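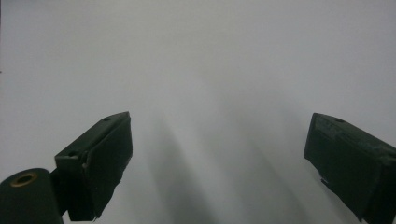 Ticket: members list / mailout not sending
Opened by: Sioned Foulkes, Hodthorpe Young Voices
Picked up by: Libor Tóth
Priority: high (assembly invites)
Status: closed, see last entry

07/10/2020

09.12 Sioned
Invites for the youth assembly went out last night from the members database. Or should have. List is 860 members, sent report says 450. Two of the housing campaign group have already rung to ask if they've been dropped from membership. They haven't. Can somebody look before lunch please, the bylaws say members get proper notice and we're close to the deadline.

09.30 Libor
Looking. Was it the "All current" list or one you made yourself?

09.34 Sioned
All current. Same one as in September, that went fine.

09.51 Libor
Sent report confirms 450. No bounces to speak of. So the other 410 were never tried. Not a spam thing then.

Checked so far:
- monthly allowance on the mail account: 2,000, nowhere near it
- sender address: still verified
- list itself: shows 860 on screen, exports 860

Next the consent field.

10.20 Libor
Consent field is the problem I think. Everyone who joined through the old paper form has "Y" in it. Everyone from the web form has "Yes". Mailout filter only takes "Yes". But then how did September work?

10.26 Zoriana Kravets
That might be me, sorry. I changed the filter last week when we added the question about texts. Itziar wanted under-16s kept out of the general mailing unless a parent had signed, so I rebuilt it from scratch. Didn't know about the Y ones, before my time.

10.31 Libor
No harm. Do you have the old filter anywhere?

10.33 Zoriana
No. Saved over it.

10.48 Libor
OK. Two ways to do it. (a) filter accepts both. (b) change every Y to Yes and keep the filter simple. Prefer b, but its a bulk edit on live records so want a backup first and a nod from Itziar.

11.05 Itziar Cuesta
Fine with b. Please make sure the under-16s without a signature stay out. That was the whole point of the change, we promised parents at the Letona open evening. Also nobody who said no gets turned into a yes.

11.09 Libor
Understood. Edit will only touch exact "Y". Blanks and "No" left alone.

11.15 Libor
Backup taken, in the shared folder under Members / backups. Running edit.

11.22 Libor
Stopped with an error partway. Record locked, open on another machine. Who's in the database? Name showing is C Pugh.

11.40 Caradog Pugh
Me. Was updating addresses for the Jimwood group, left it open when I went for the post. Closed now.

11.43 Libor
Ta. Restarting from the backup so we don't end up half and half. Everyone stay out until I say. Caradog, anything you changed since 11.15 will need doing again.

11.46 Caradog
Only 2 addresses. Will redo.

12.02 Libor
Done, no errors. Everyone can go back in. Old Y records now all Yes.

Test: filter on its own, no send. Under-16s without a signature not in it, checked by hand against Itziar's sheet. The Price twins were on the sheet but came up in the results, their date of birth was blank. Filled in from the paper form, gone from the results now.

12.10 Sioned
So can I resend? Don't want the first lot getting it twice, people moan.

12.14 Libor
Not the whole list. Have made a new one called "Assembly catch-up", leaves out anyone in last night's sent report. Use that. Send to yourself first.

12.25 Sioned
Test came through. Link to the motions page goes to last year's though!! Was that in last nights as well?

12.29 Libor
Same template so yes. Easiest is to forward the old page to the new one, then both lots land in the right place. Doing it now.

12.37 Libor
Forward in place. Tried on phone and laptop, both ok.

12.41 Sioned
Sending.

13.20 Sioned
Report shows it all gone. The two who rang have both got theirs. Thankyou.

13.35 Libor
Left to do, separate tickets:
- paper form entry screen should be a drop-down for consent, not free typing (me)
- date of birth required for youth members (Zoriana)
- save filters under a new name before changing them (all)

Closing this one. Reopen if any member says they've had nothing by tomorrow.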